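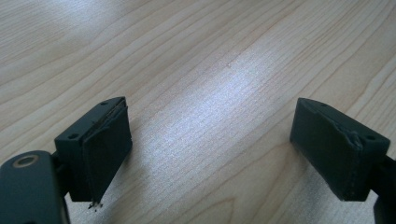

*Pale wood grain and whitish glare.*

# Dustedside: Short Fiction in Harnaritz

**Second progress report to Vivora**
Prepared for Juwita Pattinasarany by Nerys Yorath, 20 September 2025

You asked for a plain account of where the project stands, and you asked in particular whether the mentoring is doing what our application said it would do. My answer to the second part is that I don't know yet, and I have doubts about whether we will know by the end of the grant. The first part is easier, so I'll start there.

## Where we are

The open call closed with 316 stories submitted. Our limit was 300 words per story, and most people kept to it. The ones who didn't were sent back with a polite note and a chance to cut, and nearly all of them took the chance.

From those we picked 20 for the anthology. Elis Maddocks and I read everything, with names removed, and Gwilym Voyle read the long middle pile where we disagreed. The list is final. All the writers have been told and all but one have signed the permission form. The missing writer has moved and is answering messages slowly. If the form hasn't arrived by the time the proofs go out, the story will come out of the book and the next one on our reserve list will go in.

Editing is further along than I expected when I wrote the first report. Elis is working through the stories in the order they'll be printed and has reached the last third. The early ones needed more work than the later ones, partly because we put the bold, messy pieces up front. I still think that was the right call. Elis doesn't, and has said so in writing, so you may as well hear it from me.

## About that submission number

I'd ask you to be careful with 316 if it goes into your own annual review. It looks like a big response for a place the size of Harnaritz, and the application more or less promised you it would be. Some of those stories came from people who sent more than one under different names. Others came from a school where a teacher set the call as homework. Good for the teacher, but I'm not sure a class told to write a ghost story by the end of the week is evidence of "renewed appetite for short fiction in the valley," to quote our own application back at us. I wrote that sentence. I would write it differently now.

What the call did show is that people will finish something if it's short enough. Several entrants told us they had been trying to write a novel for years and had never ended anything. I found that more interesting than the total, and it wasn't something we had set out to measure.

## Mentoring

The plan was that each selected writer would have a series of one-to-one sessions with Gwilym, during which the story would be revised and a second one started. The sessions are happening. Attendance has been good and the feedback forms are warm.

I don't put much weight on the forms. They're filled in at the end of the session with the mentor still in the room, and the questions were written by us. "Did you find the session useful?" is a hard thing to say no to when the man is putting his coat on. For the rest of the project, forms will go out by email a few weeks after the last session, and they'll come from me. I expect the scores to drop. Please read that as the form getting better.

Comparing the drafts is more use. Gwilym keeps the first version and the latest version of each story side by side, and I have read the pairs he considers finished. My honest reading, for what one person's reading is worth:

- Openings are better almost everywhere. Weather and waking up have mostly gone.
- Dialogue is better where it was already decent. Where it was weak it has usually been cut, and I can't tell if the writer learned anything from the cutting.
- Endings are a problem. Too many now stop on the same kind of quiet gesture, a hand on a door or a light going off upstairs. Gwilym likes that sort of ending and teaches it well.

I raised the third point with him. He took it better than I would have, went back through his notes, and agreed that he had suggested some version of it more often than he realized. He and Elis have since swapped a few writers so that each gets a second pair of eyes on the last paragraph. The new endings I've seen are rougher, and I prefer them.

As for the second stories, they are behind. A few are done, a few have been started, and the rest exist as a title or an intention. Our application treated the second story as the real test of the mentoring, since the first would have so much of our fingerprints on it. I still believe that, which is why I can't give you the finding you want at this point.

## The translation strand

Gion Pichler has translated three of the stories, with more to follow. These were meant to be a small bonus for the website and they've become the part of the project I'd defend most readily. Translating a story this short turns up every vague word in it. Gion sends the writer a list of questions ("Is she standing or sitting when she says this? Does he know?") and the writers have gone away and fixed the English in reply. One of them dropped her whole second paragraph because she couldn't answer any of his questions about it.

I would like the question lists to be printed at the back of the book, with the writers' agreement. Gion is unsure. He thinks they will read as criticism, and he may be right about one or two of them.

## The Karam platform

We used Karam for submissions, as your guidance recommends. It did the job. It also took a good deal of setting up, and the blind-reading option hides the writer's name from the front page but not from the document's own header. We found this out after the first batch had been read. Those stories were stripped by hand and read again from scratch by whichever of us hadn't seen them. I'm fairly confident the second reading was clean. I can't say the first didn't leave an impression on anyone.

If other projects you fund use the same option, they should check it.

## Money

Spending is in line with the budget except in two places.

We have $979 unspent on the public readings line. The venue for the first reading waived its fee, and the second reading hasn't been held. I'd like to move this money to Gion's fees, which were set too low at the start. He hasn't asked for it. If you would prefer that we return it or leave it on the readings line, tell me before the next claim goes in.

Printing is likely to go over. The printer's first quote assumed a thinner paper than the one Elis wants, and I haven't approved the change. I have looked at both samples and can barely tell them apart.

## The reading

The first public reading was well attended, though I should say that the room was mostly the readers' families. The writers were nervous and then they weren't. Two people who had no connection with the project came up afterward and asked how to take part, and I gave them the address. That's a modest result and I don't want to dress it up as audience development.

One lesson for next time: 300 words is under three minutes read aloud, and the gaps between readers took longer than the stories. At the second event the writers will sit up front together and follow each other without introductions.

## What happens next

1. Final edits and proofs, led by Elis.
2. Remaining mentoring sessions, with the late feedback forms.
3. Second reading, date to be agreed with the venue.
4. Book to the printer, with launch in February.
5. Final report to you after the launch, including the comparison of first and second stories.

I'd like to ask for one change to the terms. The agreement says the final report will "demonstrate improvement in participants' writing." I would be more comfortable with "assess." We'll do the same work either way, and you'll have all the paired drafts to read for yourselves, apart from any a writer asks us to hold back.

The edited stories are ready to share if you want to see them before proofs. Start with the fourth one in the running order. It's the story Elis and I argued over longest, and I voted against it.

Nerys Yorath
Project lead, Dustedside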